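Plateau effet bois qui colle et qui blanchit, que faire ?

Forum Maison et entretien > Petites réparations
Posté par Elżbieta Marciniak, en septembre

Bonjour à tous,
J'ai un grand plateau de service rectangulaire, décor bois brun orangé, bord relevé. Dessus un peu collant au toucher, même lavé, et deux auréoles blanches qui vont et viennent. Je m'en sers matin et soir pour le petit déj' et la tisane. Il vient de chez Kastanden, acheté il y a 9 ans, plus au catalogue.
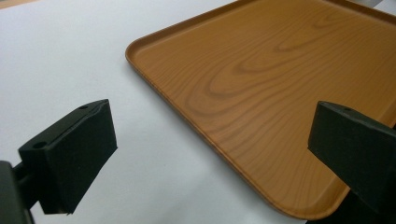
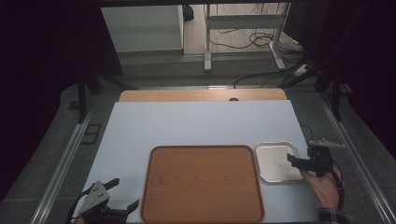 Ce que j'ai déjà essayé

– liquide vaisselle + eau tiède, trois fois
– vinaigre blanc dilué, ça a ravivé la couleur une heure et puis plus rien
– bicarbonate en pâte, j'ai arrêté tout de suite, peur de rayer

Ma belle-sœur me dit de poncer et de passer de l'huile de lin. J'hésite. Si c'est pas du vrai bois l'huile va rester dessus non ? Et il faut que ça reste alimentaire, on pose le pain directement. Merci d'avance, je suis preneuse de tout.

2 réponses

tilleul39

Surtout pas de ponçage !! Sur un décor imprimé tu passes à travers en deux minutes et après c'est fichu, tache claire au milieu. Pareil pour l'huile de lin, ça pénètre pas, ça poisse encore plus et ça sent fort.

Le collant c'est presque toujours un film de gras + reste de produit. Chez moi voilà ce qui a marché :
savon noir, une cuillère à café dans un litre d'eau bien chaude. Éponge côté doux. Laisser 11 minutes, pas plus. Rincer deux fois, sécher tout de suite avec un torchon, debout contre le mur jusqu'au lendemain. Insister dans l'angle du rebord, c'est là que ça s'accumule.

Pour les auréoles – si elles vont et viennent c'est de l'humidité sous le vernis. Sèche-cheveux tiède, à 20 cm, en bougeant tout le temps. Si ça revient à chaque fois il y a une microfissure quelque part et là tu pourras pas faire grand chose. Un set en tissu sous la théière et on n'en parle plus.

Ah et jamais au lave vaisselle, même « juste une fois ».

Domański_bricole

D'accord avec au dessus. Moi j'ai reverni un plateau du même genre avec le Nurkon incolore, réf 1028, celui marqué contact alimentaire sur le pot. Deux couches fines, une journée entre les deux, puis attendre une bonne semaine avant de s'en servir. Résultat correct, un peu plus brillant qu'avant. Il faut dégraisser à fond sinon ça fait des yeux de poisson partout. Essaie d'abord au dos, dans un coin.
Après vu le prix du pot tu rachètes presque un plateau. Rillstead en fait en hêtre massif, ceux là tu peux les poncer et les huiler tant que tu veux.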